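Laser-Entfernungsmesser Favileo Idel im Test: Aufmaß für Exposé und Wohnflächenberechnung

Von Orhun Polat, 28. November 2018

Wer Wohnungen vermarktet, braucht belastbare Flächenangaben. Bauzeichnungen aus dem Bestand sind dafür nur bedingt geeignet: Vorsatzschalen, versetzte Trennwände und nachträglich gedämmte Dachschrägen fehlen darin häufig. Der Favileo Idel richtet sich laut Hersteller an Makler und Verwalter, die selbst aufmessen und die Werte ohne Abtippen weiterverarbeiten wollen. Wir haben das Gerät seit Juli im Maklerbüro Avcı eingesetzt und damit 13 Wohnungen vermessen, überwiegend möblierte Einheiten in Mehrfamilienhäusern.

Lieferumfang und Verarbeitung

Im Karton liegen das Messgerät, eine Gürteltasche, eine Handschlaufe, ein Ladekabel und eine mehrsprachige Kurzanleitung. Eine Zieltafel fehlt. Das Gehäuse ist an den Kanten gummiert, die Tasten haben einen klaren Druckpunkt und lassen sich auch mit dünnen Handschuhen bedienen. Am Fuß sitzt ein ausklappbarer Anschlagdorn, mit dem sich aus Raumecken heraus messen lässt. Er rastet sauber ein, und das Gerät erkennt die Stellung und passt die Bezugskante an. Ein Stativgewinde ist vorhanden.

Die Anzeige ist vierzeilig und beleuchtet. Die Schrift der oberen Zeilen ist für meinen Geschmack zu klein, bei seitlichem Lichteinfall muss man das Gerät drehen, um den vorletzten Wert zu lesen.

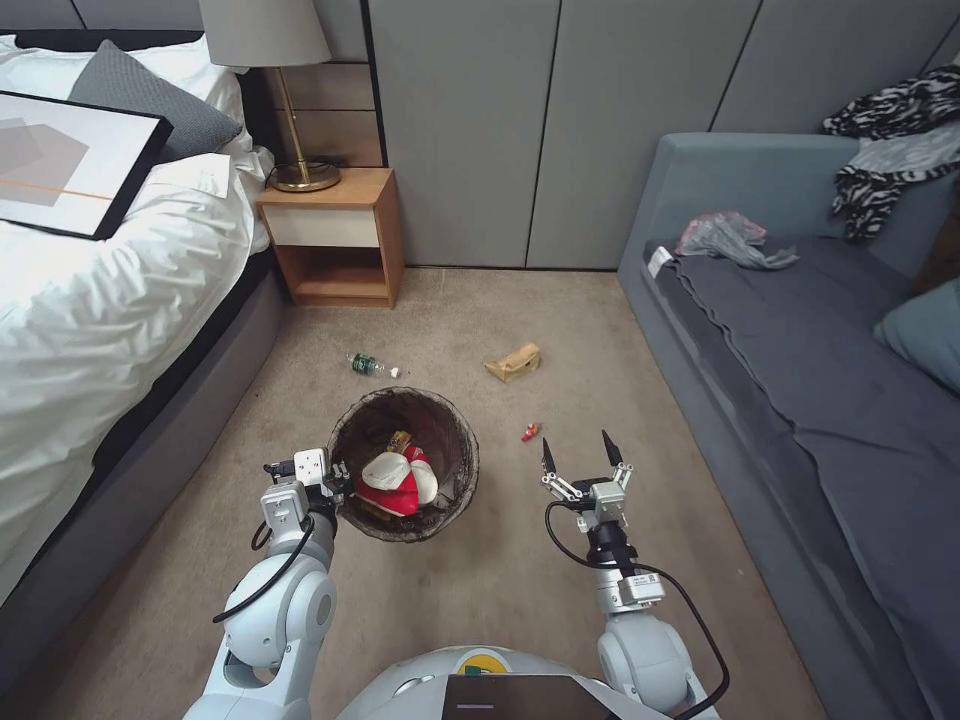
Foto: Golnar Khosravi

Messgenauigkeit

Als Referenz diente ein geprüftes Stahlbandmaß. Auf kurzen Strecken, wie sie in Wohnräumen üblich sind, lagen die Abweichungen durchweg unterhalb dessen, was für eine Flächenberechnung von Belang ist. Im Treppenhaus und in der Tiefgarage haben wir die Reichweite geprüft. Bis fast 40 Meter kamen die Werte auf verputzter Wand ohne Zieltafel zuverlässig, darüber hinaus verlängert sich die Messzeit deutlich, und die Anzeige bricht gelegentlich mit einer Fehlermeldung ab.

Problematisch sind die üblichen Oberflächen. Auf Glas, Hochglanzfronten und lackierten Türblättern streuen die Ergebnisse, auf grobem Strukturputz hängt der Wert davon ab, ob der Punkt auf einer Spitze oder in einer Vertiefung sitzt. Im ungünstigsten Fall betrug die Differenz zwischen zwei aufeinanderfolgenden Messungen 5 Millimeter. Ein angehaltenes Stück Pappe behebt das. Dass eine Zieltafel nur als Zubehör erhältlich ist, halte ich bei diesem Anwendungszweck für falsch gespart.

Der eingebaute Neigungssensor erlaubt indirekte Horizontalmessungen, etwa über Möbel hinweg. In möblierten Wohnungen ist das die am häufigsten genutzte Funktion. Man zielt schräg über Bett oder Schrank auf die gegenüberliegende Wand und erhält die waagerechte Strecke. Voraussetzung ist, dass das Gerät während der Auslösung ruhig liegt — aus der freien Hand schwankt das Ergebnis stärker als bei der Direktmessung. Mit Stativ war kein Unterschied zum Bandmaß feststellbar, der über die Ablesetoleranz hinausging.

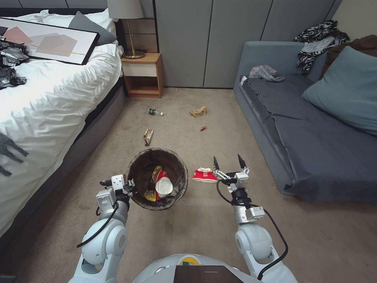
Dachschrägen sind aufwendiger. Nach der Wohnflächenverordnung zählen Raumteile mit einer lichten Höhe zwischen einem und zwei Metern nur zur Hälfte, darunter gar nicht. Man muss also die Linien finden, an denen die Schräge diese Höhen erreicht. Der Idel bietet hierfür einen eigenen Modus: Kniestockhöhe, Raumhöhe und Neigung werden nacheinander erfasst, danach gibt das Gerät die beiden Abstände zur Wand aus. Das funktioniert bei geraden Schrägen einwandfrei. Bei Gauben oder geknickten Dachflächen hilft der Modus nicht weiter, dort bleibt es bei der Einzelmessung mit Skizze.

Software

Die Übertragung läuft per Bluetooth an die App Stova, die es für beide gängigen Mobilsysteme gibt. Die Kopplung gelang beim ersten Versuch. In der App zeichnet man den Grundriss grob mit dem Finger, tippt eine Wand an und löst am Gerät aus, der Wert wird der Wand zugewiesen und die Zeichnung maßstäblich nachgezogen. Nischen, Vorsprünge und Türöffnungen lassen sich ergänzen.

Bei der Flächenermittlung kann zwischen Grundfläche und Wohnfläche umgeschaltet werden. Für Balkone und Terrassen ist ein Viertel voreingestellt, der Faktor lässt sich je Raum ändern. Weniger gelungen ist die Behandlung von Pfeilern und Schornsteinen. Die App zieht sie immer ab, auch wenn ihre Grundfläche so klein ist, dass sie nach der Verordnung in der Fläche verbliebe. Man muss die Stelle dann als Wand ohne Vorsprung zeichnen, was die Skizze verfälscht.

Der Export erfolgt als PDF oder als Tabelle. Eine DXF-Ausgabe gibt es nur im kostenpflichtigen Abonnement. Die PDF-Grundrisse sind für ein Exposé verwendbar, sofern man die Maßketten ausblendet und die Raumbezeichnungen nachbearbeitet. Umlaute in den Bezeichnungen wurden bis zum vorletzten Update falsch dargestellt, inzwischen ist das behoben. 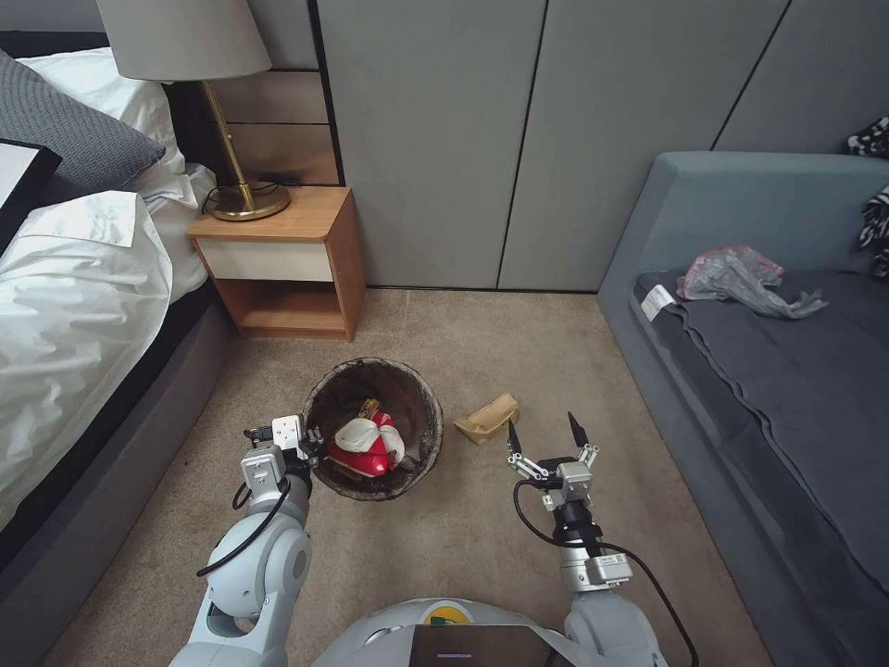

Akku und Alltag

Der fest verbaute Akku reichte bei uns für vier Arbeitstage mit je einem bis zwei Terminen. Ein Wechsel durch den Anwender ist nicht vorgesehen. Geladen wird über Micro-USB, die Buchse liegt unter einer Gummilasche, die bei unserem Exemplar nicht mehr ganz bündig schließt. Für den Innenbereich ist das ohne Folgen, auf der Baustelle würde ich darauf achten.

Eine Eigenheit kostet Zeit: Nach dem automatischen Abschalten verliert das Gerät die gewählte Bezugskante und misst wieder ab Hinterkante. Golnar Khosravi hat auf diese Weise ein komplettes Schlafzimmer mit falschem Bezug aufgenommen, und der Fehler fiel erst beim Abgleich mit der Bauzeichnung auf. Die Abschaltzeit lässt sich im Menü verlängern, die Bezugskante dauerhaft speichern lässt sich nicht.

Bewertung

Messwerk und Neigungssensor arbeiten zuverlässig, der Schrägenmodus spart bei Dachgeschosswohnungen einen Rechengang. Abzüge gibt es für die fehlende Zieltafel, die starre Abzugsregel in Stova und die zurückspringende Bezugskante. Wer nur gelegentlich eine Raumlänge prüft, kommt mit einem einfacheren Gerät ohne Funk aus. Für Büros mit regelmäßigem Aufmaß ist der Idel brauchbar — vorausgesetzt, die Flächen werden vor der Veröffentlichung noch einmal gegengerechnet.

Wertung: 4 von 5 Punkten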